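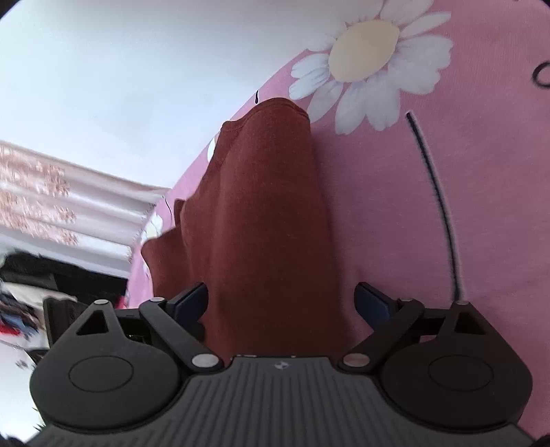

Folding towels and knitwear to a fixed shelf width

Posted in Laundry and Storage by Naomi Ondieki

This method covers bath towels, hand towels and medium-weight sweaters. It assumes a flat surface at least as wide as the item and a shelf 12 inches deep. For fitted sheets, see the separate page.

Before you start

Check that the item is fully dry at the hems. Seams hold moisture longer than the body of the fabric, and a damp hem will crease the layer next to it. Shake the item once, holding it by the top hem, and let it hang for 5 seconds. Vertical creases that remain after that can be smoothed by hand on the table.

Towels

1. Lay the towel flat with the care label face down and at the far end.
2. Align the side edges with the table edge. Pull the corners outward, not the middle of the hem.
3. Fold lengthwise in thirds. The second fold should stop just short of the first – a small allowance keeps the edge from bulging.
4. Fold the short ends to the center, then fold once more.
5. Place on the shelf with the rounded fold facing out.

Sweaters

1. Lay the sweater face down and button or zip any opening.
2. Fold one side in to the middle of the shoulder. Turn the sleeve back so it runs straight down the body.
3. Repeat on the other side.
4. Fold the hem up to the middle of the back, then fold again to the collar.

Do not hang heavy knits by one point while sorting. The fabric stretches under its own weight and the shoulder loses its shape.

Stack height

Keep stacks to 4 items for bath towels. Hand towels can go up to 60 percent higher than that before they lean. Sweaters should be stacked heaviest at the bottom.

Correction, August: step 3 for towels previously said halves. Thanks to Gitau Owino for pointing it out.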